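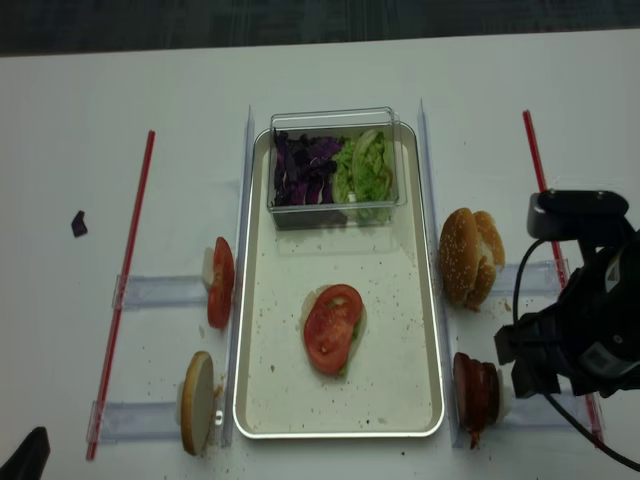
From: Yung-ching Yuen
To: counter-assembly list
Subject: Re: [assembly] Tomato under or over the greens, and the crumb problem

Yolanda Vallejo wrote:
> We moved the Rostby counter to the upright ingredient layout in June and
> I have two questions before we do the same at Wallner.
>
> 1. Our card says bottom bun, greens, tomato, patty, top bun. Amparo
> wants the patty straight on the bottom bun and the vegetables above it.
> Is there a reason for the current order apart from habit?
>
> 2. The tray is a mess by the middle of lunch. Crumbs mostly, and sauce
> under the patty holder. Are other sites wiping between builds or
> between batches?
>
> Also, do you prefer the cabbage and lettuce in one divided tub or in
> two separate ones? We have both kinds in the cupboard.

Yolanda,

Taking these in order.

1. Build order. The bottom bun is the softer half and has no seeds or much crust on the cut side to hold back liquid. With the patty directly on it, the sauce goes into the crumb and the base tears when the burger is picked up. Lettuce first gives you a layer that sheds water. Two tomato slices go on top of that, overlapped across the middle so the stack stays level. If they are placed side by side they hang over the rim and the patty tips toward whichever gap is wider.

Keep the lettuce layer thin. A few chopped pieces showing past the tomato is fine. If you can see a full ring of green the layer is too thick and the tomato will slide. Amparo's order works with a dry patty. We tried it at Fevness for a week with the sauced ones and went back.

Cabbage goes above the patty if the ticket calls for it. It is too springy to sit under tomato.

2. Crumbs. The bread sheds when it is stood on edge and again when it is pulled out, and the cut side is the worse of the two. Things that made a difference for us:

Slice the buns at least 9 minutes before loading the holders. Fresh-cut bread drops more.

Load bread with the cut side facing away from the tray if your clips allow it. Ours do on the lower left, so that one is easy.

Lift the bun clear of the holder before moving it sideways. Dragging it along the rail takes the edge off the crust.

We wipe the tray between batches, dry cloth first, then damp. Wiping between builds slowed the counter and the damp surface made the next bottom bun stick. The holders and side rails come off at close and get washed by hand in warm water. Do not use the abrasive pads on acrylic. Jinlong ruined a pair of rails that way and they have been cloudy ever since.

Sauce under the patties is a loading problem. Drain them flat on a rack first, then stand them up. If it still reaches the table, load a shorter stack and refill more often. A folded paper towel under the arm catches the rest, but it has to be changed with every refill or it becomes its own mess.

3. Tub. Divided, one tub, at the far end of the tray. Two tubs take up the space you need for the build and somebody always puts them back the wrong way round. Cabbage left, lettuce right, same at every site, so that people covering a shift do not have to look. Keep the fill below the divider. Purple cabbage in the lettuce is harmless but it stains the pale pieces after an hour or so and then we get questions at the window.

For portioning, Begoñe has a sheet with the tomato and patty weights. The patty on the current sheet is 100 g cooked. The older Zesent sheet is still going around with the raw weight on it, so check the heading before you print one for Wallner.

One thing I would like to hear from the other sites: does anyone stand the sesame tops seed side in? We lose a fair amount of seed at the upper right holder and I have not found an angle that stops it.

Yung-ching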